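Notebook | Builds | Parts list | Contact

Sat 23 June - panel PC, second go

Maren unit back on the bench. Awuor had it running overnight with the brightness fixed at 78 per cent and the complaint from the customer stands: touch drifts to the left once the case has warmed up. It drifts by up to 4 mm, so a finger on "Cancel" gets you "Confirm". One can see why they rang.

Swapped the touch controller for the Indell one out of the drawer. Same drift. Swapped the cable, same again. Put the old controller back, having learned that we own two good controllers.

Erick thinks the front bezel is pressing on the glass along one side. Erick has thought this about every panel since he started here, and one day he will be right. Slackened the 16 bezel screws half a turn each and the drift dropped to almost nothing. I have not told him yet. 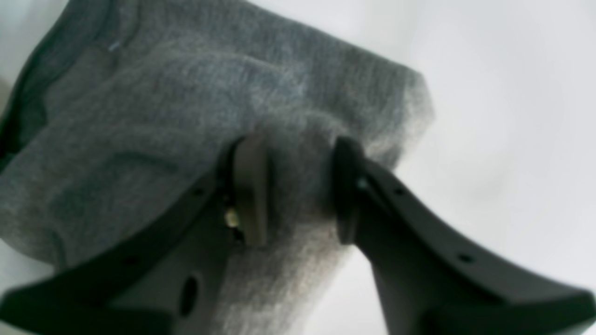
Dark grey cloth, crumpled.

If it is the bezel, the gasket is the next suspect. The Vasseur drawing gives it as 2 mm thick and ours measures more than that at the corners, where somebody has been generous with the glue. Will trim one and refit before touching the firmware, however much the firmware deserves it.

Still to do:
- log touch position against case temperature, cold start to full heat
- ask Prutetura whether their bezels come flat or just described as flat
- the boot screen still says "Display 1 of 0" - leave for Awuor
- tell Erick (Monday will do)

We use cookies to remember your settings. Accept | Decline

Bench notes, display workshop | Contact the workshop | Back to top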